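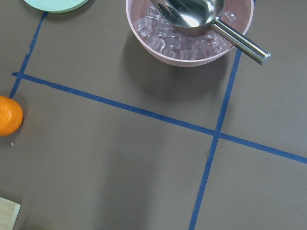 # Climine panic button kit, 2-button

Wireless alert kit for churches, clinics, front desks. Press and hold - siren at the base unit, text alert goes out to your list. Range 725 feet, open air. Thick walls cut that down, so test every room before you rely on it.

Page updated 10/22/21. New batch due in December.

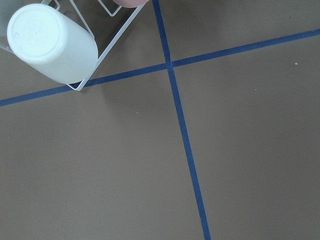

## In the box

- 2 buttons, clip or lanyard
- base unit w/ siren
- wall plug, backup battery
- screws (no anchors, buy seperately)

Silent mode is a switch on the back of the base. Ships OFF.
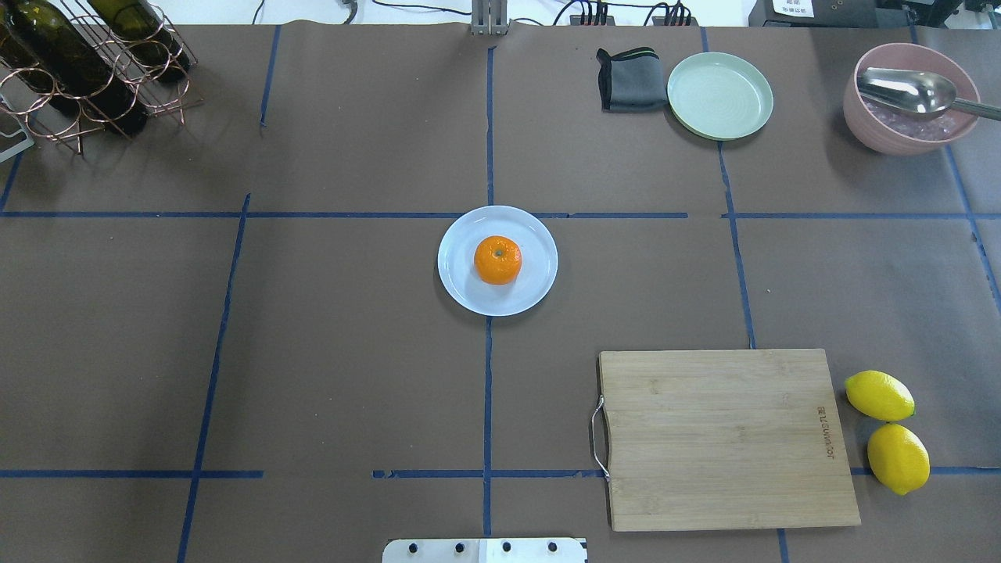 Texts need a SIM, not included. Calls to police are not automatic unless you add the Vallham monitoring plan - ask when you order. Older Sârbu buttons will not pair with this base.

## Price

Kit $1,115. Whole-building set $3,925, install extra. Pickup at the Prekville counter or we ship. Returns ok if unopend.

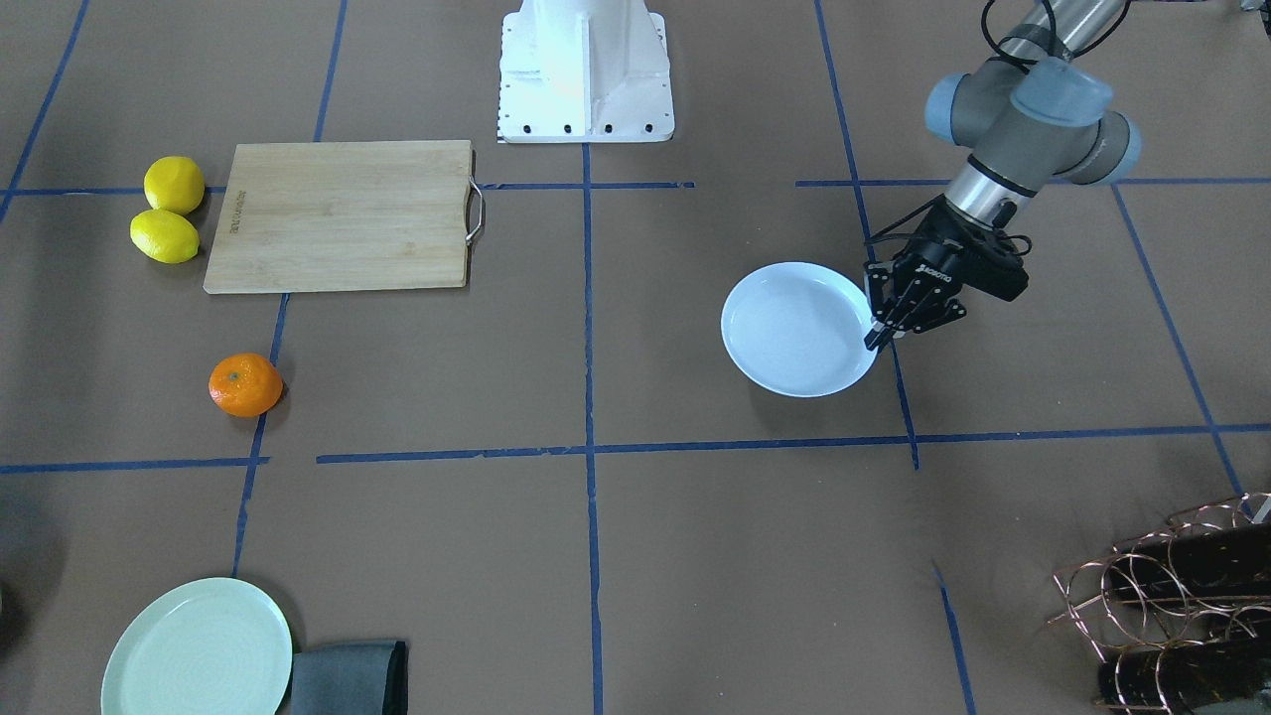
*White bowl, blue tape grid.*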